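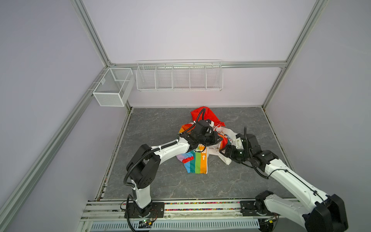

Minutes – Cerkinside Children's Clothing Swap, planning meeting

Last updated: 2021-09-22

We started a little late, as we usually do, and Ulla Kemppainen kindly took the chair. The minutes of the last meeting were agreed with one small correction (the shelving was on loan from Berge, not Pirngate, and our apologies to both).

Sorting. We have nearly 739 pieces in now, which is lovely, and a good many came in crumpled. After a long and friendly talk it was agreed that every jacket gets laid out, zipped up and folded with the hood tucked in – sleeves behind, print facing up, so the children can spot what they like.
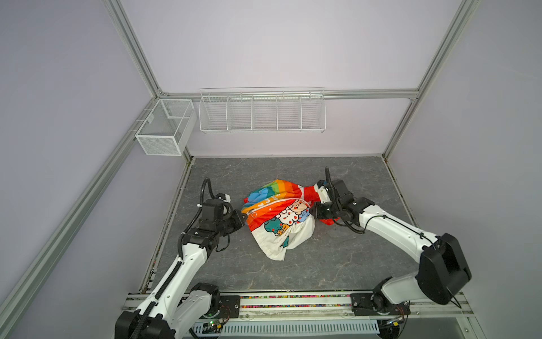
Ulla asked that white fabrics be checked in good light, cuffs especially, before anything goes on the rail. Agreed by all. Sizes 5 and 6 will have a table to themselves.

Jackets. There was a great deal of affection for the rainbow one with the bears on it and the red-orange hood, and more than one of us wished it came in grown-up sizes! It will go near the door.
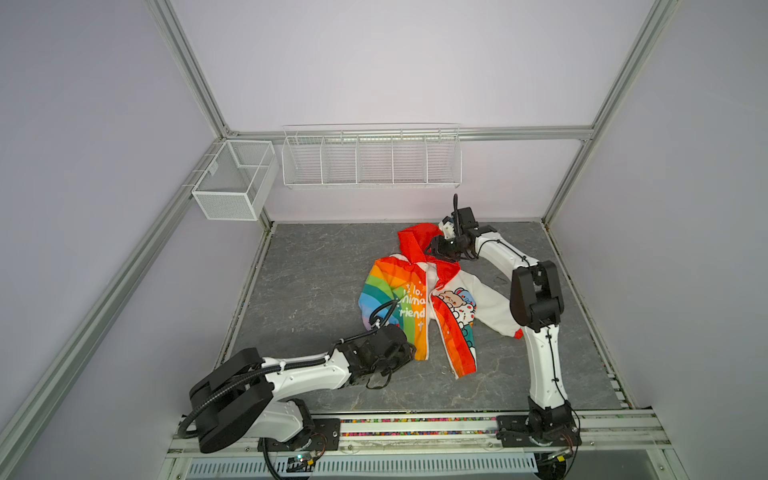
Photo: Cerkinside Clothing Swap

Baskets. Wire baskets are to be kept for hats and mittens. Ulla will ask Pirngate whether they can spare a few more before the October swap.

Next meeting in two weeks, same room. Please bring hangers if you have them.

We use cookies to improve your visit. Accept | Settings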